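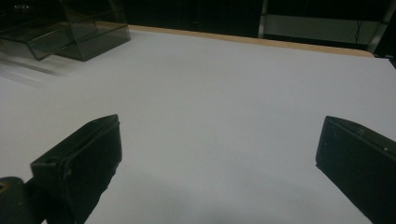
*The gripper's two fingers over the worktable, with a smoked acrylic container at left.*

# The Long Apprenticeship of a Machine Hand

The first thing you learn in the Flutwood workshop is how to close your hand slowly. It's harder than it sounds! I was passed a hand-held gripper, a chunky thing with a trigger and a camera looking out over its two fingers, and asked to pick up a plastic lid and put it in a box. I did it the way I'd do it at home, grab and drop, and the whole thing took a second and a half. Do it again, I was told, and this time let the camera see what you're doing.

I spent a day and a bit with the Lirnus project, which shares the old Parsons building in Mivdale with a framing shop and a place that repairs accordions. Lirnus wants to teach a robot arm to tidy up. The arm itself lives upstairs and I hardly saw it. Most of what goes on downstairs is people doing ordinary chores with a gripper in one hand, over and over, while the camera records what the chore looks like from just behind the fingertips.

Each go at a chore is called an episode. You start with the gripper hovering over the table, you do the job, you lift away, you stop. Somebody moves the lid a little, or swaps it for a sponge or a spool of tape, and you start again. By the end of July the team had 1552 usable episodes. When I visited they were at 2773, and the number was written on a strip of masking tape above the kettle, with all the earlier numbers crossed out underneath.

I had expected this to be dull, and for the first twenty minutes it was. Then I started noticing my own hands. Why do I always come at a cup from the right? Why do I nudge a box square before I put anything in it? None of that was in my instructions, yet all of it goes into the recording, and the learning system will pick up the nudge as readily as it picks up the lid. One of the collectors told me she'd found out from her own footage that she pauses over every object before she takes it, a tiny hover, as if asking permission. An early version of the arm did it too. She was delighted and a bit mortified.

The table gets a lot of thought. It's white, and people come at it from all sides, under whatever light is going. They collect in the morning with the blinds up and again at the end of the day with half the lamps off, so the system won't fall to pieces the first time a cloud goes over. Clear and tinted plastic are the favourite troublemakers. A cardboard box has a nice honest edge, but a see-through one shows you the table through its own wall, and the model has to work out where the wall is anyway. I had trouble with it myself. I clipped the rim of a tinted tray three times running, and there was a small cheer on the third.

Do the clumsy ones get thrown out? Some do. If you drop the lid on the floor the episode is binned. But if you clip the rim, back off and try again, they keep it, and they're glad to have it. An arm trained only on perfect runs has no idea what to do once it's a centimetre off, and everything that happens in a real kitchen happens a centimetre off. For a while last winter they were asking collectors to make mistakes on purpose, which didn't work at all. People are terrible at pretending to fumble. They do it with such flair.

The gear is light enough until about the fortieth episode, when your forearm begins to complain. Sessions run up to 90 minutes, with a break whenever you like, and I took several. There's a logbook as well, on paper, where you write down anything odd: glove snagged, tray slid, forgot which way round. I read back through a few weeks of it over lunch and could have gone on all afternoon. "Lid stuck to finger, kept going." "Phone rang, sorry." "Very good one, please look at this."

Upstairs, late on my second day, they let me watch the arm try the lid. It came down over the table, a shade too fast, and closed on nothing. It opened again, drifted left and got it. Then it carried the lid across to the box and, just before letting go, it gave the box a nudge.

I don't know whose nudge it was. I'd only put in 61 episodes by then and none of them had been used for training yet, so it can't have been mine, but I went back downstairs and did another dozen before my bus.

The collection sessions carry on through the summer, and the workshop is aiming for another 2000 episodes with drawers, which I'm told are much worse than lids.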